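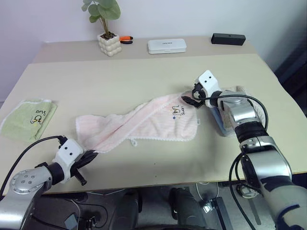 Pink towel held at two ends, folded one to the left

Folding bath towels so they come out square
Posted in Laundry & Linens — 970 views

I have a stack of towels to fold every Friday and the big thin ones give me trouble. I pick one up out of the heap, get what I think are two corners on the same side, and when I pull, it goes diagonal across the table with half of it still bunched up. Then I start over. The small cloths I can do fine. Is there a way to find the right corners faster, or should I just be laying it flat first? My table is against the wall, so I can only work from the front.
— lgajewski

Lech Gajewski
63 helpful votes
If it goes diagonal you have opposite corners. Keep hold of one and let go of the other. Then run your free hand along the hem from the corner you kept until you hit the next one. Don't look for it in the pile, follow the edge. Once you have both, lift the towel clear of the table, give it one shake and lay it down away from you. Fold in half toward you, then in half sideways, then in thirds if your shelf is narrow.
With the table against a wall, set the far edge down first and pull the rest back. If the corner is twisted into a rope, untwist it before you pull or the crease stays in.

jaidee_m
I just roll mine. Takes up less room too

Ildikó Kiss
16 helpful votes
Agree with following the hem. Two things to add. Towels with a colored edge are easier — the border shows you which side you are on, so I buy those now when Grosero has them. For a plain one, check the label, it is normally sewn close to a corner and you can start from there.
Also, get the finished ones off the table before you open the next. I used to leave them at the side and kept dragging the big towel over them.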